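Keep the Old Tower and Open It Up
12 Jul 2023

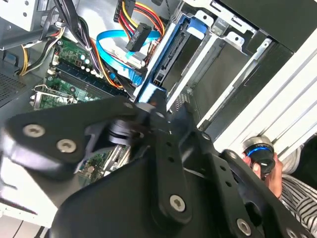

Most people replace a desktop computer without ever taking the side off. I think that is a waste of money, and I would like to see more households and small offices try a repair first.

A desktop tower is one of the few machines at home that still comes apart with a screwdriver. The memory sits in slots with clips at the ends. The drives are held by a few screws. The cables are colored, and most of the plugs only go in one way. Compare that with a thin laptop, where the memory may be soldered down and the battery glued in.

In May I priced a new machine at Stonside. The one they recommended was $2,179. I spent $86 on 2 sticks of used memory and a small drive, and the old tower now does my bookkeeping and email without trouble. I expect to get a few more years from it.

Some towers are past saving. If the motherboard is dead, I would let it go, but pull the memory and the drives first. Shops such as Bistevow should offer to look inside before they quote a replacement. Mine did not, and I have stopped going there.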